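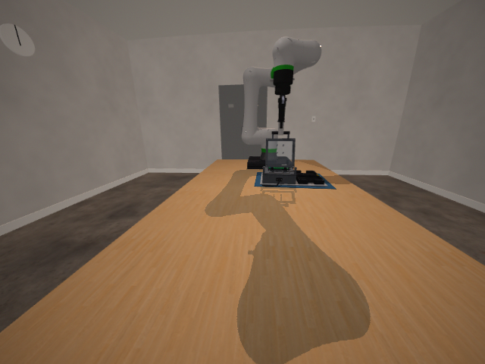
Naveen Bhardwaj wrote in to ask whether the Drindach table oil goes sticky if you put too much on, and yes, it does! Ask me how I know. Wipe off whatever hasn't soaked in after 12 minutes and you'll be fine, Naveen.

Anyway, the oil. I started selling it because my own kitchen table was looking sad (years of tea mugs, one unfortunate curry) and the stuff from the supermarket smelt like a garage. Drindach smells faintly of oranges and goes on with any old cotton rag. One tin is 600 ml, and I got two full coats on a table that seats eight, with almost 80 ml left over for the bread board.

Give it a light sand first, always along the grain, and don't bother with anything coarser than the grey pad that comes in the box.

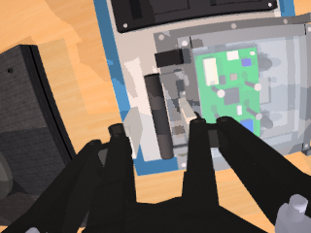
Then leave it overnight before the second coat. I know, it's a pain eating off your lap, but I rushed mine once and had a lovely ring under the fruit bowl until July.

Tins are £21 each, pads included. The darker one, Graltska, is back next month – drop me a line and I'll put one aside for you.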